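June 2, 2024

Drove up to Harkden this afternoon for the open day at the observatory. More than 70 people had signed up and the lot was full, so I parked by the lower gate and walked. The road has been patched since November but the last bend is still bad.

Teun Groen gave the tour of the old dome. The refractor still works, and he let us turn the dome by hand. It moves easier than I expected. He said the lens needs cleaning and the college has not set aside money for it this year. The Bimell telescope, the newer one, was closed off while they wait on a part for the drive. I had hoped to see that one.

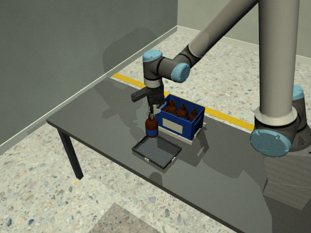
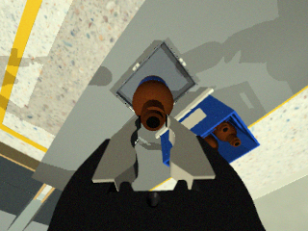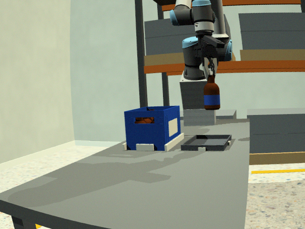 Robot arm with the brown bottle, all three.

Vira Nechyporuk spoke at 4 in the library about variable stars. She has followed one of them for 15 years, mostly from her own backyard, and she passed her notebooks down the rows. Her talk ran long and I did not mind. I asked her how she deals with nights when thin cloud comes and goes. She throws those readings out.

Supper was soup and bread in the hall. Clouds came in from the west before dark, so the public viewing was cut down to Saturn's replacement, a slide show. I stayed for half of it.

On the way out I put my name down for 2 nights of helping at the small telescope, whenever the Bimell is running again. Need to find my red flashlight and the MacRitchie star atlas, which I think is still in a box in the garage. Home by eleven. Sky clear here.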